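Call for Participants: Household Energy and Climate Action Program
City of Bristetti, Office of Climate and Resilience

The City of Bristetti invites residents to apply for the next round of its Household Energy and Climate Action Program. The program is carried out with the Walczak Institute for Urban Environment and supports the goals of the city's Climate Action Plan, which calls for lower emissions from homes, better readiness for extreme heat, and wider use of public transit and bicycles.

The city will select 200 households. Participation runs for six months, beginning in July. Renters and homeowners are equally welcome, and no previous knowledge of energy or climate matters is expected.

Who may apply

Applicants must be at least 18 years of age and live within the city limits. They must expect to remain at the same address for the full period of the program. One application will be accepted per household. Households in the Flerkik district and along the lower river are especially encouraged to apply, as these areas recorded the highest indoor temperatures in the last summer survey.

City employees may apply, except for staff of the Office of Climate and Resilience and members of their households.

What participants will do

Each household will receive a home energy visit at the start of the program and a second visit at the end. Between visits, participants will keep a short monthly record of electricity and gas use, indoor temperature, and local travel. The record takes 30 minutes a month to complete and may be submitted online or on paper. Participants will also attend two evening meetings, both starting at 6:30 p.m. Child care and interpretation are available at the meetings on request.

What participants will receive

Households that complete the program will receive a $200 credit on their municipal utility bill, a written report on their energy use, and a list of recommended improvements with estimated costs. Transit passes will be provided for the evening meetings.
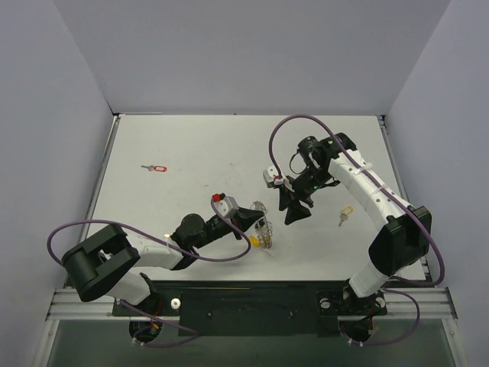
Indoor temperature will be recorded with a small sensor supplied by Betanix, the program's equipment contractor. Sensors will be installed during the first visit and remain the property of the city. They do not record sound or images. Participants with an interest in technical work may also ask to join the equipment group, which meets separately and is open to five households. Members must follow all safety instructions given by staff.

Privacy

Household data will be stored under a number, without names or street addresses. Results will be published only in combined form. Participants may withdraw at any time and may ask that their records be deleted.

How to apply

Application forms are available on the city website, at all branch libraries, and at the Office of Climate and Resilience, Room 30, City Hall. Completed forms must be received by 5 p.m. on the last business day of May. Applicants will be notified by mail in June.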